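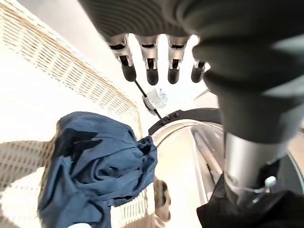

Esi Essien
Moderator, Brurkorcombe Manipulation Forum
The evaluation of the Skestavard hand against the Flovmont two-jaw gripper has entered its laundry phase. Members are asked to comment on the wrist view as a basis for comparison. With the fingers over the washer door, the rubber gasket and the drum wall remain visible below them, and so does the crumpled navy garment. The Flovmont jaws hide more of the opening at the same approach angle.

Kazue Fujimoto
I do not agree that visibility favors the hand. The sleeve takes up a large share of the wrist view, and our detector was trained on bare jaws. The Flovmont completed 197 of 200 scripted grasps on folded towels.

Esi Essien
The towel result is noted. Folded towels are not representative of mixed clothing, and the script fixed the approach angle.

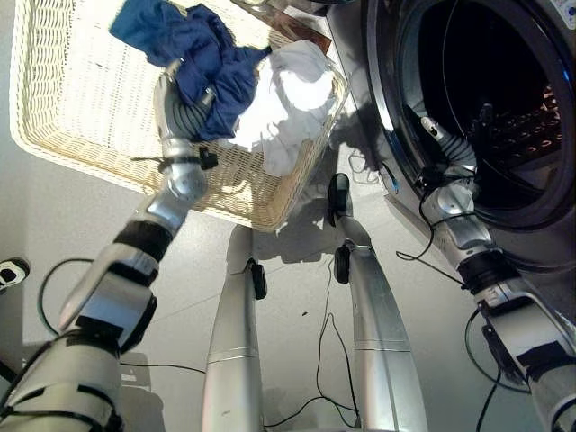 kfujimoto_lab2 wrote:
Will both end effectors run on the same Matsuda controller?
Each will use the Matsuda unit with identical force limits, and only the grasp planner will differ.

Kazue Fujimoto
That is acceptable. I maintain my objection to using the wrist view alone and request that head camera results be reported separately.

Esi Essien
Agreed. The two views will be scored in separate tables. Comments on the protocol remain open until January.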